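6/22/22, bench 2

Spent the morning on the placement rules for the grid tasks. Elmarie Khumalo asked for them in writing before the Puvano batch starts, and what we had was one paragraph in the shared folder that everyone reads differently.

Where things stand after talking it over with her and Parisa Bagheri:

- Paper goes down first, tape second. Tape touches paper only, never the bench.
- Cells don't have to be equal. They do have to stay the same from the first episode of a batch to the last. If a strip lifts, press it back down. If it won't stay, stop and log it, then replace it on the same line.
- Start cell and goal cell get written on the episode sheet before the arm is enabled. No filling it in afterward from memory.
- One object per cell unless the task card says otherwise.
- Hands out of the workspace before enable. Say "clear" out loud even when working alone.

Parisa wants torn paper treated as a stop condition. I don't agree for small tears next to a tape line. A tear inside the start or goal cell, yes, change the sheet. Otherwise note it and carry on. We left it at that and she will raise it with the Fumham people, who use the same layout. 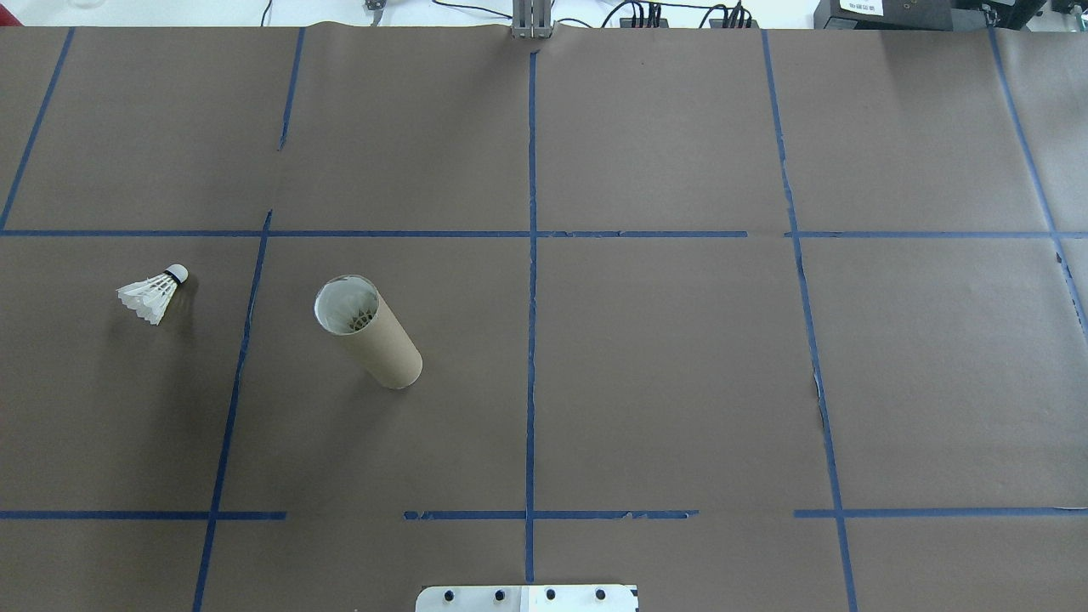 The shuttlecock card needs its own lines. The old text says "place shuttle near tube," and two operators will do two different things with that. Proposed wording:

1. Tube upright, alone in its cell, not touching tape.
2. Loose shuttle on its side in the neighboring cell. Cork direction is free but has to change between episodes.
3. Do not pick up a shuttle by the feathers when resetting. Cork only. Bent feathers go in the reject box.
4. If the tube tips over during an episode, that episode is a fail, even if the shuttle ends up where it should.

Number 4 will cost us some episodes. Elmarie is fine with it. The Chatzigeorgiou set from December has tipped tubes marked as passes, and we're still sorting those out by hand.

Batch size is 200 episodes per layout, then new paper. I had written 300 in the draft. Changed it. Speed limit for this card stays where it is until the first 24 have been reviewed.

Cables: route along the far edge, outside the paper. Check before each session that nothing hangs into the reach area. Added to the opening checklist as item 6.

Open:
- Who signs off a layout change in the middle of a batch? Right now it's whoever is standing there.
- Does Gradcombe want the sheets scanned or typed? Ask.
- Order more blue tape.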